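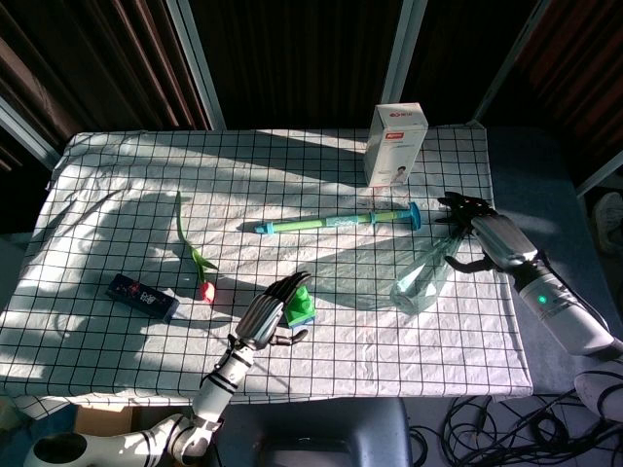 I put off recaulking our bathtub for two whole summers, and then I did it badly twice in one month, so take these tips from somebody who has scraped a lot of gunk out of a corner! The biggest help was picking the time of day. I do my prep by a sunny window now, when the light comes in strong like it does across that checked cloth, and I hold my old scraper up to it to look for nicks in the blade (a nicked blade will scratch the tub, ask me how I know).

Get all the old stuff out first. I mean all of it. New caulk won't stick to old silicone, and I spent 76 minutes on one side of the tub with a plastic scraper and a rag dipped in rubbing alcohol. Put on some music.

Fill the tub with water before you start the new bead. My neighbor Marion Ritchie taught me this one. The weight pulls the tub down a hair and opens the gap, so the caulk doesn't tear the first time you take a bath. Leave the water in until the caulk has cured, however long it says on the label.

Cut the tip smaller than you think you need. You can always cut more off.

Painter's tape above and below the gap, smooth with a wet finger, then pull the tape right away while everything's still soft. I waited once and peeled half my nice new line off with it.

Wipe your finger on a paper towel between passes, and keep the roll where you can reach it without standing up.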